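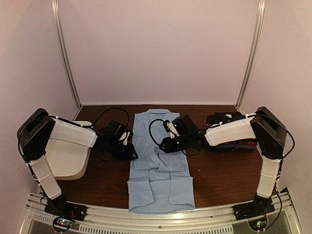
A pale blue button-up on the wooden table, collar to the back.

About us

Hello, and thanks for having a nose around! I'm Bhupendra Rathore and I run Bresora, a shirt laundry in Plolgate. We wash, press and fold shirts, and we do the odd tablecloth if you ask nicely, but shirts are what I love and shirts are what most of you bring in.

I started out doing them at home for neighbours, with one iron and a kitchen table that was far too low (my back still grumbles). By the end of that first September I had 14 regulars and shirts hanging off every door in the house, so my wife very reasonably suggested I find some premises. We took the old Sikder bakery on the corner, and on warm mornings I swear you can still smell the bread.

Devendra Khurana joined me the following spring. He came in to collect his dad's shirts, told me my cuffs were sloppy, and he was right - so I gave him a job. He looks after the folding side now and trains everyone who starts with us.

We're fussy about folding. Buttons get done up first, then the sleeves go in, and we smooth the placket with the flat of the hand before anything else is turned over. Some customers like a long, narrow fold for a deep drawer, others want a neat square for a suitcase. Tell us which and we'll write it on your card. If you don't mind either way you'll get whatever Devendra fancies, and he usually fancies long and narrow.

We can take up to 500 shirts a week, and in wedding season we get there. Hangers are fine too if you'd sooner not have creases at all, just bring your own back when you can!

Our bags are the green cotton ones from Pilix. They're yours to keep using, and there's a peg by the door for returns.

Drop-off is from 7.30 in the morning and we close at six. Shirts in before ten are normally ready the next afternoon. Missing a button? Pop a note in the pocket and we'll have a rummage in the tin.

Come and say hello,
Bhupendra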